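How Does a Robot Learn to Fold a Towel?

Think back to when you learned to tie your shoes. Somebody probably sat beside you and showed you the loop, and then showed you again, and maybe about fifty more times after that, until one morning your fingers just seemed to know. Robots that do chores have to learn too, and they are much slower than you are, so they need a great many more turns at watching.

You might wonder why we don't simply write the robot a list of rules. For some jobs that works very well. A machine that puts caps on bottles can do the same move all day long, since every bottle is the same. But drop a towel on your bed, pick it up, and drop it again. It never lands the same way twice! There is always a new wrinkle, or a corner hiding underneath, and a list of rules for every wrinkle would be longer than all the books in your school.

So we collect examples. One example is one person doing one small job from beginning to end, like folding a washcloth in half. Our towel collection, which we call Tutik, has 1786 examples in it so far, and 700 of those are nothing but small towels.

Now comes the part that children always like best when they visit. The person doing the folding doesn't use bare fingers. They hold a gripper in each hand, a tool with two fingertips that open and close, and they do the whole job with those. A camera on the tool looks out over the fingertips, so it sees the towel the way a robot's hand would see it. Later on, a computer goes through the examples again and again, looking for what they have in common: where the corners tend to be, when to pinch, when to let go. 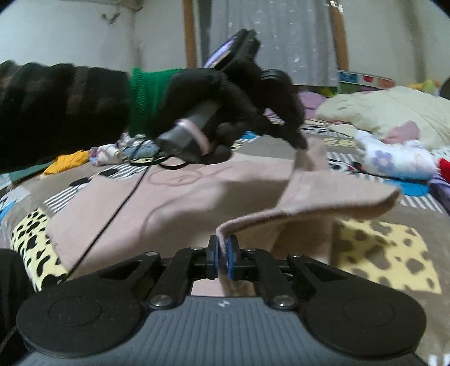
Khaemba Robot Learning Club, Young Readers' Pages

A pink towel is getting its lesson on a patchwork bed. The blue-rimmed fingertips have hold of one corner, and a hand in a black glove has another, with the cloth stretched up between them. Look at how much else is on the bed, too. Leopard spots, a yellow cloth, purple flowers! A real bedroom is full of things like that, and a robot has to learn which one is the towel.

Erasto Mugo, who looks after our examples, is fond of the messy ones. If every fold were perfect, he says, the robot would have no idea what to do when a corner slips. Musyoka Bakilana likes to practice on Sunday with her own dish towels, and she keeps the tries where she had to start over.

You can try it at home with two pairs of kitchen tongs and a washcloth. Ask a grown-up for the tongs first, and go slowly.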